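The shop at Takirthorpe takes in mixed boxes from house clearances, and the woman who runs the sorting room has done the job since it opened. She gets through 80 trays in a good month. December is slower.

"Everything goes in a tray first," she says. "Toys, hats, packaging, whatever came out of the box. I don't sort as I unpack. I used to, and I lost things."

Small brick figures are the awkward ones. They sell well, but a missing piece brings the price down, so she checks each one before it gets a label.

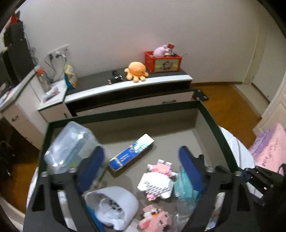
Caps are easier. She looks at the inner band, then decides between the rail and the rag bag. Plastic bags are flattened and kept for wrapping. Clear tubs with lids go to the kitchen shelf, "if the lid fits, and you'd be surprised".

Soft toys never go in with the rest. "They pick up dust. I stand them somewhere else until I've got time."

Last year the room handled 3,688 items, and 191 of them went back out as rubbish. She thinks that is too many. She would like deeper shelves from Bouchard, but the quote came to £183 a bay and the shop has put it off until spring.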